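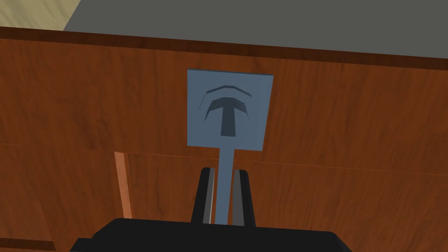
Reddish-brown wood grain with a darker strip along the top edge.

Netemov Wood Finish Restorer, two months in

I bought the Netemov restorer in May to deal with a desk and a sideboard that had both gone dull. The desk is a secondhand Collstead, veneer over board, with a warm orange-brown stain. The sideboard is older, has no label, and had a row of white rings where plants used to sit. I paid for the kit myself at the hardware store.

The kit comes as a 945 ml can of restorer, a smaller bottle of top wax, two cloths and a pad of very fine steel wool. The cloths shed lint. I threw them out after the first panel and used an old T-shirt cut into squares, which worked better and cost nothing.

The directions are printed on the back of the can in small type. You shake the can, pour a little on the pad, rub with the grain and wipe off the extra before it dries. They don't say how long that is. In my garage, on a mild morning, it started to drag after a few minutes, so I worked on one section at a time and kept a clean cloth in my other hand. If you do get a sticky patch, a little fresh restorer loosens it.

On the desk the results were good. Fine scratches on the side panels are hard to find now unless you get down low with a flashlight. The color evened out and went slightly darker than before. If you want to keep a light finish light, try a spot on the back first. The cherry shade I bought was close to the stain on the desk but redder than the cap on the can suggests.

The sideboard was harder. Most of the white rings faded after two passes. One dark ring did not move at all, and I doubt any wipe-on product would shift it. A dark ring usually means the water got down into the wood, and then you are looking at sanding. Veneer doesn't leave much room for that, so I put a tray over it.

It does not fill anything. Chips and deep gouges are the same depth they were, only shinier. I used a Hilia wax stick on two chips along the sideboard door before starting, and the restorer went over the filled spots without lifting them.

The smell is strong. It's a solvent product and it says so. I had the garage door open and still took breaks. The desk smelled for three days and the drawers for longer, because I had closed them too soon. Leave them out. Used rags should be laid flat outside to dry, or kept in water in a metal can with a lid, as oily rags can heat up and catch fire.

The wax is the weaker half of the kit. It goes on streaky and takes a lot of buffing for a low shine. I finished the desk top with Enriquez paste wax that I already had, and that side of the job has held up better. A wet glass left a faint mark on the Netemov wax after one evening. The same glass left nothing on the other.

I've used a little over half the can on both pieces. The label claims up to 7 square meters, and I think that's fair if your wood isn't very dry. The sideboard drank it.

Good points: fast, easy to control, hides light wear well, one can goes a long way.
Bad points: poor cloths, strong smell, vague drying time, so-so wax.

I would buy the restorer again on its own — the store sells the can without the extras — and skip the kit.

Four stars for the restorer, two for the wax.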